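Teleop demos in sim: gripper keeps landing short when I steer it from a headset. Tips?

I'm recording demos in our Skisby living room level, moving a bowl from the sofa to the little dark table. I have 119 so far and I'm loving it, but I undershoot a lot!

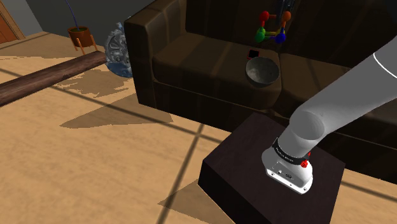
3 answers

Answer 1 (accepted)
Fun task! Undershooting is nearly always scaling. Set hand-to-arm motion to 1:1 for the last stretch and only scale up for the long reach. Also re-center your clutch before every episode – drift adds up fast. I did 2000 demos in Anley this way and my misses dropped a ton after the first evening.

Answer 2
more demos. we stopped at 3000

Answer 3
Agree with the first answer on clutching. Two more things: turn on shadows if your build lets you, they're a great height cue when you're close to a surface. And keep a few of the clumsy episodes where you miss and recover – our Saxena policy learned to retry from those, and it was so cool to watch. Toss the ones where you just sat there thinking.

Asked Thursday, 97 views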